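From: Trumer list member
To: sallmont-outdoors
Subject: Re: Welavier relay, September

> The Welavier relay is back on for September. Teams of 3, start
> at 7:30 am from the Kobori parking lot, course closes at 1 pm.
> Entry is $30 a person, or $29 if your whole team signs up
> together. Last year's money bought 315 pairs of running shoes
> for the school program. We expect to fill up fast!

I've read this twice and I still have questions before I talk two other people into it.

First, the price. A dollar off for signing up as a team, in an event where you can only enter as a team? Then who is paying $30? Either the discount applies to everybody or there's a way to enter alone that the notice left out.

Second, the course. The old route crossed the Sallmont road at the bottom of the hill, and we stood there waiting on traffic with the clock running. Has that changed? The web page says "improved route" and leaves it there. I'd like a map — even a bad one. I copied what the page has so you can see how little there is:
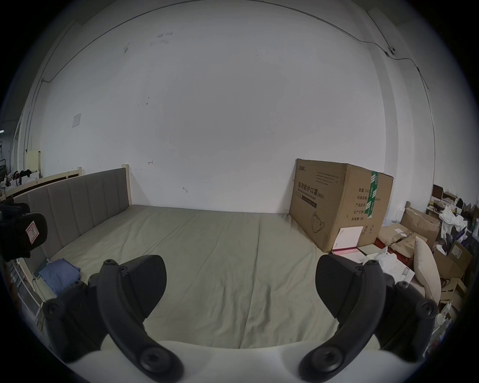 Page last modified: September, 4:12 pm

Course: improved route, see map at check-in.
Parking: Kobori lot, fills early.
Exchange points: to be posted.

"To be posted" was there in the spring too, so somebody touched the page this month and left that line alone. My second runner needs to know where to stand.

Third, the shoes. 315 pairs is a lot of shoes for an event that size. Maybe a store gave a good price, maybe there was a sponsor on top of the entry fees. Fine with me either way, but say so, and tell us what share of this year's fee goes to the program.

I'm not against the relay. I ran it from Trumer twice and liked the middle leg. But I'm holding my check until the exchange points are up, and I'd suggest other teams do the same.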